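4. Results: phone checking and trust between partners

Tayla Quinlan and Trefor Meredith
April

4.1 Who looks, and how often

We came to this part of the study expecting secrecy to be the main story, and the diaries gave us something far richer! Of the 100 people who kept a diary, 66 wrote at least once that they had looked at a partner's messages, likes or follower list. Most of those entries describe quite ordinary moments: a phone lights up on the arm of the sofa, a name appears, and the other person reads it before they have thought about whether they should. Only a smaller group wrote of planned checking, where someone waited until their partner was asleep or in the shower and then went through the phone with a purpose.

The two kinds of looking feel very different to the people doing them, and we think earlier surveys have lost a great deal by putting them under one heading. Glancers tended to mention the event in passing, often in the middle of a sentence about dinner or the bus. Planners wrote long entries, came back to them the next day, and often added what they wished they had said. One woman in the Marach group filled nearly a whole page on a single heart left under a holiday photo (her partner's cousin, as she learned later that week).

4.2 Telling and not telling

What delighted us most in the coding was how often couples talked about it. We had set aside a code for "found out by accident" and hardly used it, while "told partner myself" had to be split in two before the end of the first round. The first of the new codes covers people who owned up at once, usually with a laugh. The second covers those who held on to it for days and then brought it out during a row about something else, such as money or whose turn it was to ring the landlord.

The second group deserves a closer look. In their entries the phone is rarely what the argument is about. It comes in late, as proof of a point already being made, and it tends to make the quarrel longer. Qiuyue Jin, who coded the Mutiso diaries separately from us, marked the same pattern before we had compared notes, and we were very pleased to see it turn up twice. Her reading is slightly stronger than ours: she holds that the delay does the damage, whatever was seen on the screen. Our own view is that the diaries can't settle this, as people who wait may also be people who argue more.

4.3 Shared rules

Couples who had agreed on some rule about phones wrote fewer entries marked "worried". The rules themselves were wonderfully varied. Some shared a passcode and never used it. Others kept phones out of the bedroom, or had agreed that anything posted about the two of them must be shown to the other person first. We found no single rule that did better than the rest, and several couples had changed theirs during the study, usually after a holiday or a move.

It took about 7 weeks for most diaries to settle into a steady rhythm, and we would urge anyone repeating the work to allow for this. Early entries are full of good behaviour. The later ones are shorter, blunter and much more useful, and nearly all the passages quoted in Section 5 come from them.

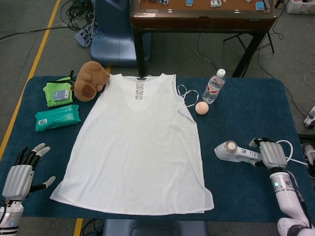

Figure 2. White sleeveless top laid out on a blue-green cloth, with a plush toy, a green pouch and a packet of wet wipes.

Related papers
Milagros Calimlim: Reading over a shoulder: privacy in small flats
Lanying Cui: Who posts the wedding photos?
Qiuyue Jin: Coding diaries in pairs, notes from the Mutiso group
Trefor Meredith: Passcodes, promises and the family tablet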